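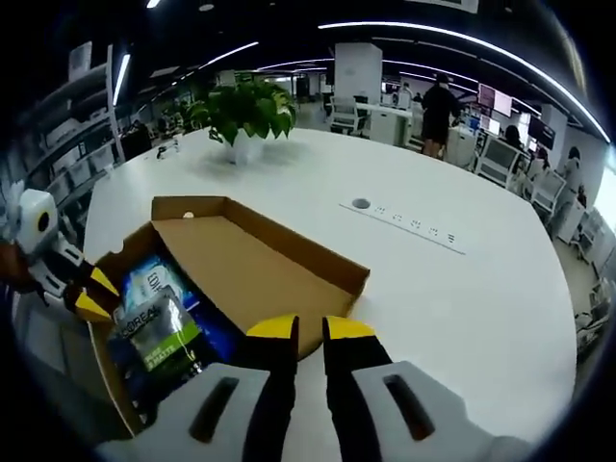 How to Compare Two Houses After the Showings

Most buyers narrow a search to two or three houses and then stall. The method on this page puts each house on one sheet of paper with the same lines in the same order. It takes an evening. You need the listing sheets, your notes from the showings, a tape measure reading for every room that matters, and a calculator.

The worked case is a search in Prasodstead between a 1920s bungalow on the Prarnaseck side and a newer house in Prenham. The buyers, the Tóth household, had a fixed budget and one child starting school.

Step 1. Fix the ceiling before you compare

Write the highest monthly payment you will accept at the top of the sheet. Include principal, interest, property tax, insurance, and any association dues. Do not use the lender's approval figure. A lender's limit leaves out daycare, fuel, and repairs.

If one house has dues and the other does not, enter zero on the second sheet. Do not leave the line blank. Blank lines get skipped when the totals are added.

The Prenham house carried dues of $348 a month. The bungalow had none. At first the two asking prices looked far apart, and after this line was filled in the monthly totals were close.

Step 2. List the fixed facts

Fixed facts are the things you cannot change at a reasonable cost:

Lot size and slope
Direction the main rooms face
Distance to work, measured at the hour you would drive it
Street noise
Ceiling height
Position of the stairs and the main drain

Drive the commute yourself. The trip from the bungalow took 22 minutes at 7:30 a.m. and 13 minutes on a midday test. Only the first number belongs on the sheet. 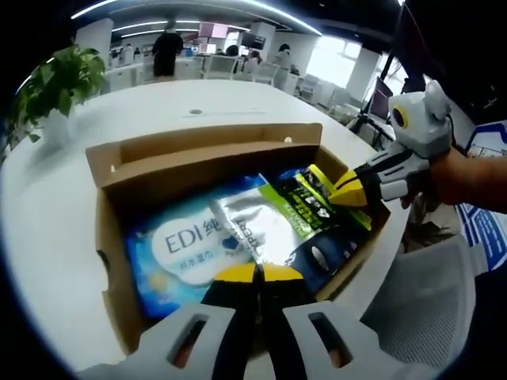

Step 3. Price the changeable items

Go through your notes and pull out everything you would want to change in the first two years. Put a cost next to each one. Use a written quote where you can get one, and a range where you cannot. If you use a range, carry the high end into the total.

Common entries are paint, flooring, water heater, roof, electrical panel, and windows. Older houses tend to collect entries under electrical and plumbing. Newer houses tend to collect them under landscaping and window coverings, which buyers often forget.

Ask the agent for the age of the roof and the heating system in writing. Edit Hegedűs, who represented the buyers in the worked case, sent the question to both listing agents on the same day and attached the replies to the sheets. One reply gave a year. The other said "updated," and the buyers priced that system as if it were due for replacement.

Step 4. Check the rooms against your furniture

Measure your largest pieces: bed, sofa, dining table, desk. Draw each room to scale on graph paper, one square to six inches. Mark door swings and windows. Cut the furniture out of card at the same scale and place it.

Leave at least 36 inches for a walkway and 30 inches behind a dining chair. If the bed fits only under a window or across a closet door, write that down as a defect. The second bedroom in the bungalow failed on this point. A 60-inch bed would have blocked the closet. 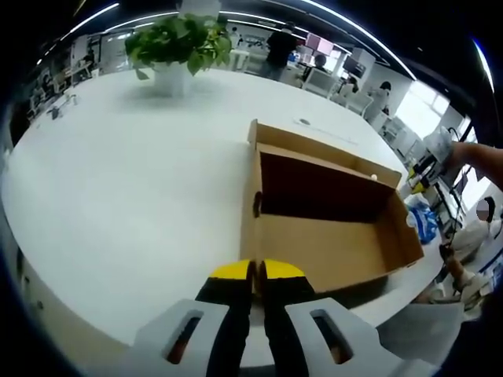
Photo: Margit Nyitrai

Step 5. Score the sheets separately

Each buyer scores alone, without talking. Give every fixed fact a number from one to five. Do not score the changeable items, which are already expressed in dollars. Swap sheets when both are done.

Look for lines where the two scores differ by two points or more. Those are the only lines to discuss. In the worked case there were three: street noise, yard size, and stairs.

Step 6. Go back once

Arrange a second showing of each house at a different time of day from the first. Bring only the disputed lines. Run the shower and the kitchen tap together, open every window that opens, and stand in the main bedroom for five minutes with the door shut.

Change a score only on the basis of something you found at the second visit. Initial the change.

Step 7. Total and decide

For each house, write three figures on the back of the sheet: monthly payment, cost of changes, and combined score. If one house is over the ceiling from Step 1, drop it regardless of score. If both are under, divide the cost of changes by 24 and add the result to the monthly payment, then compare again.

Keep both sheets until closing. If the inspection report adds a repair, enter it under Step 3 and run the total again before you answer the seller.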